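When I get to Hongjun Lü's place in September, the laundry is still going and she waves me straight through to the bedroom. "Talk to me while I fold," she says, "or it'll never get done!" Fine by me. I came to hear how a family of 5 keeps its clothes in order with 3 small closets (I have more closets and far less order).

Everything gets sorted next to the bed, she tells me, never in the living room. "If it's near the bed, I have to finish before I can sleep."
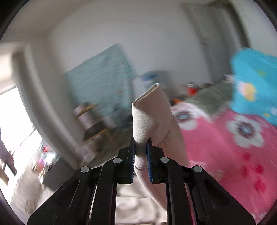 HOME & LAUNDRY

The pink floral bedspread came from Wadasier, a little shop she still misses. "My sister says it's too bright. I say good, I can find a sock on it."

Soft, stretchy things are her least favorite. She folds those in half, then in half again, and lets the creases be. "I owned an iron once, a Rinis. I gave it away."

We stop at around 7, when somebody calls from the kitchen wanting to know about dinner, and she hands me a stack of pillowcases to carry down the hall.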